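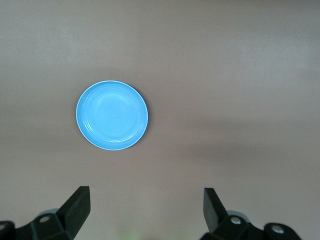
Light-blue plate with a paler rim.

Replacing pieces from a discontinued dinnerware line at a shared dining facility

Our residence association maintains a communal kitchen for the use of 30 households. The kitchen was furnished several years ago with dinnerware from the Cotby line, in light blue, purchased through a local supplier that has since closed. Over time a number of plates and bowls have been lost or chipped, and the remaining stock no longer covers a full seating. The line does not appear in the supplier catalogs available to us.

I have been asked to prepare a recommendation before the August meeting. I would appreciate guidance on the following points. Is it reasonable to continue looking for matching pieces, or should the association select a new line and retire the old one? If pieces from different production runs are combined, is a difference in color likely to be noticeable? Finally, is there an accepted standard for deciding when a chipped plate should be withdrawn from use? Our house rules say only that "damaged items should be removed," and residents interpret this in different ways.

The budget is modest and any purchase over the annual kitchen allowance must be approved by the full membership.

Submitted by Thitima Kaewkla

Answers (3)

I managed purchasing for a conference center for 11 years and dealt with this situation more than once.

Matching a discontinued line is possible but seldom economical for a shared kitchen. Dealers in replacement dinnerware price by the piece, and shipping is charged on top. For a private household that needs two plates, this may be acceptable. For a facility that will continue to lose pieces every year, the expense will recur.

Color differences between production runs should be expected. Glazes vary from batch to batch, and plates that have been through a commercial dishwasher for several years may have dulled. Blue is among the more difficult colors in this respect. Request one sample plate and compare it with your own in daylight, beside a window, before placing an order. Kitchen lighting can conceal a difference that becomes plain at the table.

My recommendation would be a deliberate mix. Retain the existing blue plates that are in sound condition and add plain white pieces of a similar diameter. White is easy to replace from almost any supplier. Measure the plates before ordering and confirm that the new ones stack with the old. Check the foot of the plate as well as the rim, as a stack of mismatched feet will lean and the pieces will scratch one another. Please also confirm that the new plates fit your dishwasher racks.

As to chips, we withdrew any piece with a chip or crack on a surface that touches food or the mouth. Rough spots on the underside were assessed case by case. Crazing, meaning a network of fine lines in the glaze, was also grounds for removal. I suggest that the wording be placed in the house rules in full and posted near the sink, with a labeled box for withdrawn items.

Ghazal Ghorbani

Kindly check the secondhand shops first. The Suksawat market had a shelf of blue plates when I last visited, although I did not look at the maker's mark and cannot say whether they were Cotby. Restaurants that are closing will often sell the entire stock at once.

In response to the original question, our building replaced everything with the Lulico line and ordered 5 spare plates beyond the number required. The spares were used within two years. Order more than that. I would also advise writing the name of the line and the color on the inside of the cupboard door, together with the date of purchase. When our previous set was discontinued, the receipts could not be located and considerable time was spent identifying it.

Temeo Community Help | Contact the moderators | Copyright Temeo. All rights reserved. | Back to top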